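Home About Services Sample Room Contact

This site uses cookies to remember your language and basket settings. Accept Settings

About Adovent

Adovent is a small print finishing and presentation workshop. We fold, stitch, trim and pack short-run printed matter for shops, schools and local associations. Typical work includes instruction booklets, catalogues, notebooks and the inserts that go into gift packaging. Our usual run is between 300 and 500 copies. Longer runs are passed to Rumeck, who operate the larger folding line.

The workshop has 6 permanent staff. Design is not carried out in house. Customers supply finished artwork, and we check page order, margins and fold positions before anything is cut. A dummy copy is made up by hand for each job and must be signed off by the customer.

The sample room holds one long table, on which booklets, gift wrapping and small table items are set out together. A cover colour that reads well on a proof sheet can look dull beside a ribbon or a patterned package — this is checked at the table before the stock is ordered. Loose sheets stay with the booklets during a review so that notes can be made against them.

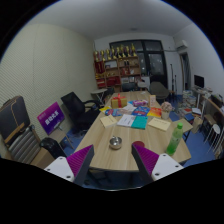 Trilok Uniyal
Finishing and Samples

Papers and booklets lie across the middle of the table, one of them open, with a gold gift box and its red ribbon behind them. The pot of dusty pink flowers is near the right edge.

Reviews are booked in the morning and take up to an hour. Customers are asked to bring any box, bag or wrapping the printed item will travel with. Plain covers in cream are the most frequently ordered, followed by light blue. Both are held in stock in two weights; other colours are ordered per job and add 5 working days.

Benedikt Eder handles estimates and scheduling. Quotations need the finished size, page count, quantity and binding method. Work for the winter gift season should reach us before November — later jobs are accepted if the folding schedule allows. Deliveries are made by Hullileck in flat cartons, labelled by title and quantity.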